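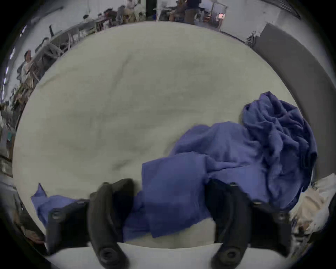 Giving up the dryer, four months in

The dryer stopped heating in May. It still turned, and it still played its little tune at the end, but everything came out as damp as it went in. The repair shop wanted 330 dollars for a new element and the labor. The machine was a Dekby, bought secondhand with the apartment, and I didn't want to put that much into it. I told myself I would hang things up for a few weeks while I looked for a replacement. It is now September and I haven't bought one.

I should say that I live on the third floor with a small balcony that faces the parking lot. It gets sun from lunchtime until a little after 4. There is room for one folding rack and a chair, and if the rack is fully open you can't use the chair.

The rack

My first rack was a cheap wire one and it leaned. Two wet towels on the same side would tip it over. I replaced it with a Sevano, which has wider feet and a center bar that locks. It holds one full load if I leave the sheets out. The plastic caps on the ends of the legs have already come off twice, and I have glued them back on.

Shirts

I thought I would be ironing all the time. The trick, which my grandmother could have told me, is to shake each shirt hard before it goes up and to hang it by the hem. Cotton still comes out a bit stiff. I fold it that way and it softens after an hour of wearing. Linen I put on hangers over the bathtub.

Anything that sits in the washer overnight has to be washed again. I have learned this more than once.

Towels

Towels are the one thing I miss the dryer for. They dry rough. A half cup of vinegar in the rinse helps some, and so does using less detergent. I was using the amount printed on the Damumow box, and I now use a bit under half of that. The towels are still not soft, but I've stopped noticing except when I stay at someone else's place.

The power bill

I compared July with the July before, and it was down 31 dollars. Part of that is probably the weather, as I ran the air conditioner less this year. I won't claim all of it for the laundry.

Winter is the part I haven't worked out. The balcony will be no use from November on, and the bedroom is the only other spot with space for the rack. I have a small fan and I plan to crack the window during the day - we'll see how long a pair of jeans takes. If it goes badly there is a laundromat on Daher Street with big dryers, open until late, and I can take the towels there.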